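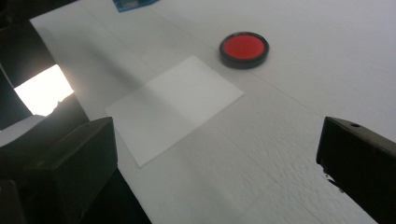

Progress Report: Household and Shop-Floor Chores, Second Period
Project: Peltholm
Submitted by: Nellum
Submitted to: Folero, program office
May 2020

1. Purpose of the work

Peltholm asks whether current manipulation hardware and learned control can take over short, repetitive chores at a level a household or a small shop would accept. The chores are limited to those done at table height with two hands. Cooking, stairs, ladders and anything involving a person's body remain outside the scope agreed with Folero.

This report covers the second period. It should be read with the first report, which sets out the chore list and the scoring rules. Neither has changed.

2. Status against plan

Demonstration recording is on schedule. The plan called for 425 accepted demonstrations by the end of the period and 504 were accepted. A demonstration is accepted when both hands are tracked from start to finish and the end state matches the task card. Rejected recordings are kept but are not used for training.

Training on flat goods (paper, card, thin cloth) has begun. Training on rigid goods was completed early in the period and the results are in section 4.

The shop-floor part of the work is behind. The Moodley site was to supply shelf units and packing stock for a mock stockroom. Delivery has moved to July. Table work was brought forward to fill the gap, and the order of the remaining work packages has been changed accordingly in the schedule held by the program office.

3. Method

Demonstrations are made by a person using two hand-held grippers. The working hypothesis is that a person limited to two simple jaws will adopt motions a machine with the same jaws can repeat. Bare-handed demonstrations, tried in the first period, were of little use for this. People slide a fingertip under a sheet, pinch with the side of the thumb, or steady an object with the heel of the hand, and none of that transfers.

Items are kept few and plain at this stage. The aim is to isolate the motion before adding clutter.

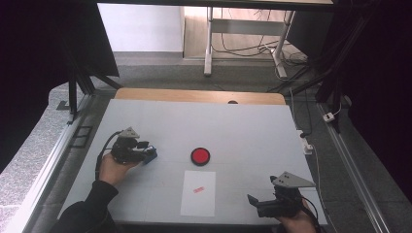 Can a machine clear and reset a household table today without a person watching it?

Only when the items are rigid, well separated and already known to the system. On a table with loose paper, cloth or stacked dishes, a person still has to be present to correct errors, and we do not expect that to change within the present funding.

4. Results

4.1 Rigid items

Single rigid items of the sizes in the test set were picked up and set down within tolerance in 77 percent of trials. Most failures were approach errors: the jaws closed short of the item or nudged it out of reach. Dropping after a good grasp was rare. A second attempt was allowed under the scoring rules only if the item had stayed on the table, and second attempts are not included in the figure above.

4.2 Flat items

Results on flat items are poor and no rate is reported. A single sheet lying on a hard surface gives a jaw nothing to close on. Three strategies were tried:

Sliding the sheet to the table edge and grasping the overhang. Reliable, but slow, and unsuitable when other items are in the way.

Pressing with one jaw and buckling the sheet toward the other. Quick when it works. It creases thin paper.

Holding with one gripper and lifting a corner with the other. Closest to what people do, and the preferred direction for the next period. It requires control of contact force that the present arms provide only coarsely.

A softer surface helps the second strategy by letting the jaw tips sink slightly. This is noted for completeness. A household cannot be asked to pad its tables.

4.3 Time

The machine is slower than a person on every chore attempted, by a factor of up to 5. For unattended work overnight this may be acceptable. For shop-floor work alongside staff it is not, and speed should be weighed together with success rate when the continuation is considered.

5. Difficulties

Lighting. Policies trained under one arrangement of light lost accuracy when the blinds were moved. Shadows across white paper on a white surface were the worst case, with the sheet's outline placed wrongly. Recording is now spread across the working day to widen the range of conditions.

Operator fatigue. Holding two grippers at table height is tiring and late recordings show more hesitations. Sessions have been shortened.

Cables. Tethered equipment limits how far an operator can turn the wrist. Some task cards were redrawn to keep motions in front of the body. A lighter cable is on order.

6. Assessment

Picking and placing known rigid items is close to useful in a shop setting if the items arrive one at a time. General tidying in a home is not close. The gap lies mainly in flat and soft goods and in recovery after a mistake. A person who fumbles a sheet simply tries again from another side. Our system tends to repeat the motion that failed.

7. Next period

Continue corner-lift demonstrations on paper and card.
Add a recovery set, in which the operator starts from a failed grasp.
Begin stockroom recording when the Moodley delivery is complete.
Repeat the rigid-item trials under changed lighting.

8. Budget

Spending is within the approved amount. The underspend on shop-floor materials results from the delivery delay and is requested to be carried forward under the same heading. No other transfers are requested.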